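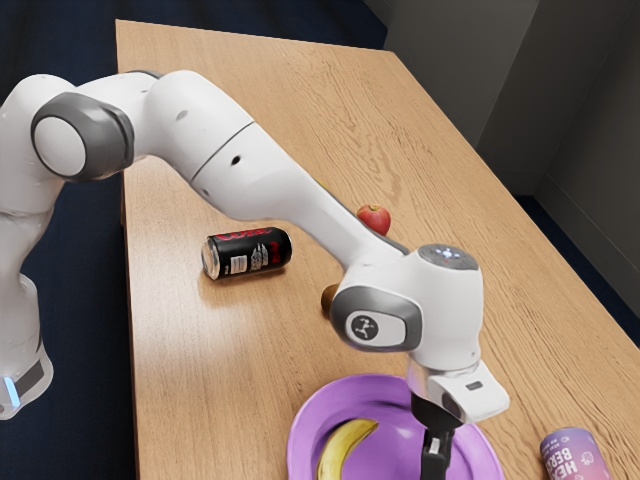
Curdale技术学院机器人实验室对外开放，桌面抓取演示以仿真为主

本报Kistville讯　2024年9月29日（星期日），Curdale技术学院机器人实验室在Kistville校区举办开放日，向市民、中学生和本地企业介绍机械臂桌面抓取方面的工作。活动由学院与Mudaliar自动化公司合办，上午十时开门，下午四时结束，共有11家企业和学校派人参加，其余为自行前来的居民。

实验室位于校区北侧教学楼的底层，平时供高年级学生上课和做课题用。开放日当天，走廊里摆了历年的学生作品和旧设备，里间是主演示区，墙上的大屏幕播放Nalik项目的仿真画面。Nalik是学院与Mudaliar公司共同开展的项目，今年3月启动，内容是让一台机械臂按照简短的文字指令，在桌面上拿取和摆放日常物品。

演示的第一部分全部在计算机里进行。画面中，一台白色机械臂伸到浅色木纹桌面上方，桌上放着水果和饮料罐，还有一只紫色盘子，盘中有一根香蕉。罐子有立着的，也有横放的。工作人员在键盘上输入指令，程序随后计算路径，机械臂在屏幕上动作。每次运行前，工作人员先把指令念一遍，再请观众说说自己认为机械臂会先朝哪里移动。

仿真环节每场时长为2小时，上午、下午各一场，中途可以自由进出。为方便后到的观众，讲解按固定的顺序循环，先讲桌面和物品是怎样建出来的，再讲指令怎样变成动作，最后讲结果怎样记录。讲解内容印成了一张折页，放在门口的桌上，有中文和英文两种版本。

据实验室介绍，桌面、机械臂和物品都是建好的三维模型，每件物品的重量、摩擦和外形分别设定。苹果和猕猴桃之类的圆形物品容易滚动，参数要反复调整；饮料罐横放时，夹爪需要先判断罐身的朝向，再决定从哪个方向落下去。物品之间靠得较近时，程序还要检查手指有没有足够的空隙。讲解人员说，观众问得最多的也是这几处。

“大家看惯了工厂里的机械臂，那里的零件每次都在同一个位置。”实验室一名讲解人员说，“家里的桌子不一样，东西今天放这儿，明天放那儿，有的还倒着。我们先在仿真里把这些情况过一遍。”

仿真的另一个用处是数量。实验室要求每条指令在仿真中运行500次，每次由程序改变物品的位置和朝向，光线也随之改变。运行结果自动写入表格，标明完成、未完成或超时。未完成的运行会保留录像，由学生逐条查看，写明原因，再交给负责程序的小组。开放日当天，实验室把几段未完成的录像也放给观众看，其中一段里，夹爪碰到了盘子边沿，盘子在桌上转了半圈，引起现场一阵笑声。

有家长问，既然能在计算机里做，为什么还要买真的机械臂。讲解人员回答，仿真里的摩擦和碰撞与实际情况总有差别，软的、湿的、形状不规则的东西差别更大，最后仍要在实物上检验。仿真能先筛掉大部分明显的错误，节省实物设备的占用时间，也减少损坏。

还有中学生问到夹爪为什么只用两根手指。讲解人员说，两指夹爪结构简单，控制起来直接，适合做基础研究，桌面上的多数物品用两根手指就能夹住；多指的机械手能做更细的动作，但造价高，控制程序也复杂得多，学院目前没有采购计划。提问的学生随后领到一张纸样，按折线可以做成一只纸夹爪，用来夹铅笔和橡皮。

主演示区旁边另设了一个小工作台，观众可以自己用鼠标摆放仿真桌面上的物品，再运行一次程序。工作台前一直排着队，每人限时几分钟。有孩子把几样东西全堆在一起，程序给出提示，说找不到可行的抓取位置。工作人员没有把它们挪开，留给下一位观众继续试。

下午场的内容与上午基本相同，增加了一段关于视角的讲解。同一张桌面在仿真中可以从不同位置观看，程序使用哪一路画面，会影响它对物品位置的判断。机械臂自身也会挡住一部分桌面，被挡住的物品只露出一角，程序需要根据露出的部分估计整件物品的大小和位置。讲解人员让观众先看被遮挡的画面，猜一猜后面是什么，再换到另一个角度核对。

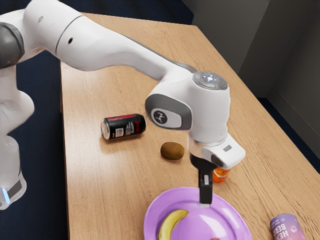

企业代表参观并座谈

午间，参加活动的企业代表在二楼会议室座谈，时间不长，没有安排发言稿。与会企业多数来自Kistville及周边地区，有食品包装厂、仓储公司，也有两家做养老护理用品的小企业。Mudaliar公司介绍了Nalik项目的分工：学院负责仿真环境和测试，公司负责控制程序以及今后的实物安装。

Mudaliar公司成立之初做输送线的维修和改造，后来承接小型机械臂的安装调试，客户以中小工厂为主。公司代表说，客户提出的要求近年有变化，以前问得最多的是速度，现在常问换一种产品要停多久。每换一种产品就重新编一遍动作，对产量不大的工厂来说负担较重。公司参与Nalik项目，是想看看用文字指令安排动作这条路能走多远。

一家食品包装企业的代表提出，他们的产品表面有薄膜，反光强，现有的视觉设备常常看不准边缘，询问仿真能不能模拟这种情况。实验室答复说，反光可以设定，带光泽的盘子和金属罐盖目前已经在用，但透明薄膜起皱后的样子不容易做得像，项目组还没有做过，可以先收一批样品来拍照和测量。双方约定会后再联系。

仓储公司关心的是罐装和瓶装货物混放时的分拣。讲解人员调出一段仿真画面，盘子里放着香蕉，旁边有横放的黑色罐子和猕猴桃，夹爪后面还露出一只橙色小瓶，画面一角立着粉紫色的饮料罐。他以这张桌面为例，说明程序先要分清哪些物品与指令有关，哪些只是障碍物。与指令无关的物品，机械臂应当绕开，碰倒了即记为未完成，即使目标物品已经放到位也一样。

仓储公司代表认为这个标准偏严，实际分拣时轻微碰撞可以接受。实验室表示，标准从严是为了让不同时期的结果可以比较，合作企业如果有自己的要求，可以另列一栏记录，不影响原来的统计。

养老护理用品企业的代表问，将来能不能放到老人家里使用。Mudaliar公司的答复比较谨慎。公司代表说，项目现阶段只做桌面范围内的拿取和摆放，不涉及递送到人手中，也没有家庭产品的时间表。机械臂与人共用空间需要另外的安全评估，仿真结果不能代替这项工作。

座谈中还谈到费用。企业普遍希望了解一套设备要花多少钱，Mudaliar公司没有给出报价，只说机械臂本身、夹爪、安装底座和视觉部分需要分别计算，现场条件不同，差别很大。公司愿意到厂里看过之后再谈。学院方面补充，企业如果只想了解某种产品能不能用机械臂抓取，可以先委托实验室做仿真测试，费用按机时收取，学生参与的部分作为课程实践，不另收费。

课程与招生

学院借开放日介绍了机器人专业方向的课程安排。学生在低年级学习机械制图、编程和电工基础，高年级进入实验室，每组负责Nalik项目中的一小块工作，有的建物品模型，有的查看未完成的录像，有的维护记录表格。学期末各组交一份报告，并当面演示一次。

一名高年级学生在现场负责讲解物品模型的制作。据她介绍，她这学期做的是水果。香蕉的弯曲程度、猕猴桃表面的颜色都要对照实物，模型太精细会拖慢运行，太粗糙又会让夹爪在接触时出现不自然的弹跳。她带来了几件做坏的模型，在屏幕上一一打开，给来访的中学生看差别在哪里。

查看录像的工作由低一级的学生轮流承担。实验室为此编了一份原因对照表，列有位置偏差、夹持滑脱、碰到其他物品等条目，学生先选条目，再写一两句说明。刚开始时，同一段录像由两名学生分别查看，常常得出不同的结论，后来对照表改过几次，把容易混淆的条目分开写，并附上样例录像。实验室说，这份表也发给了合作企业，有企业拿去改成了自己车间的检查单。

学院下学期将开设2门晚间短期课程，面向在职人员，一门讲机械臂基本操作和安全，一门讲仿真软件入门。课程在Kistville校区上课，结业后发给学习证明。报名者不要求有编程经验，但仿真入门课需要自带笔记本电脑，配置要求可向教务处索取。机械臂操作课分小组进行，名额有限，按报名先后录取。

当天有部分观众提出，讲解中专门用语较多，第一次接触的人跟不上。实验室表示，折页已经附有简单的词语说明，今后会在里间门口再贴一份放大的。另有居民反映校区北门周日不开，从公交站过来要绕行，学院已记录，下次活动将事先与门卫协调。

仿真录像留在大屏幕上播放到闭馆，小工作台也延长了开放时间。学院说，中学和社区团体如需参观，可以提前两周与实验室预约，工作日下午为宜，每批人数不宜过多。参观不收费，十二岁以下儿童须有成人陪同。

Nalik项目的下一步工作是增加指令的种类，目前的指令多为把某件物品放到某处，今后将加入按颜色、大小或先后次序摆放的要求。实物测试的场地正在准备，具体时间由学院和Mudaliar公司另行公布。

（Kistville通讯）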